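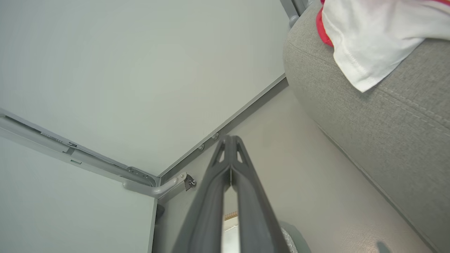
About us

Hi! I'm Man-sik Gil, and I run Drasar with a crew of 15. We clean, check and reset furnished apartments between tenants, mostly for leasing companies, and right now we look after 497 of them. If you've ever moved into a place where the sofa was already there and the table didn't wobble, somebody like us had been through it that morning.

I started out doing resets by myself with a vacuum, a socket set and a car that hated hills. The job is the same as it was then. You go over every seat and seam, get down on the floor, look under everything that has an underside, tighten whatever has worked itself loose and pick up whatever the last people left. It's the floor part that wears you out. By my third year my knees sounded like a gravel driveway, and I was hiring people in their twenties and watching theirs go the same way.

So last February we brought in 2 robot arms on rolling bases, which the crew named Aline and Hartono before I had the crates open (I wanted something more dignified and was outvoted). They do the low work. They reach in under tables and shelves, look at the rails and brackets and bolt heads from below, and send the view to a tablet so one of us can go through it standing up, or sitting on the stairs with a coffee. They pick small stuff up off the floor too, slowly. Very slowly, if it's a sock!

I want to be straight about what this changed for the people here, because that's the first thing I get asked at job interviews. We didn't let anyone go. Three of our cleaners trained up as operators, they get a higher hourly rate for it, and they wrote most of our checklist for what the arms may touch and what they may not. Anything a tenant might come back for gets handled by a person. So does anything with a cord.

Not all of it went smoothly. The first month, every apartment took longer, and a couple of people told me flat out they missed having the room to themselves with the radio on. One asked to stay off the robot jobs for good, and that's fine, there are plenty of places with stairs too narrow for the bases anyway. Scheduling got harder too. I used to do it in my head and now we use a planning program called Vonetti, which I complain about daily and would not give back.

What I like best is that people go home less sore. We also write up more loose hardware than we used to, so the repair list is longer, and the leasing companies have mixed feelings about that.

We're hiring for both kinds of work, with the arms and without. Come by the shop before 3 if you want to see them run. We keep a practice corner set up in the back, and you're welcome to have a go at the controls.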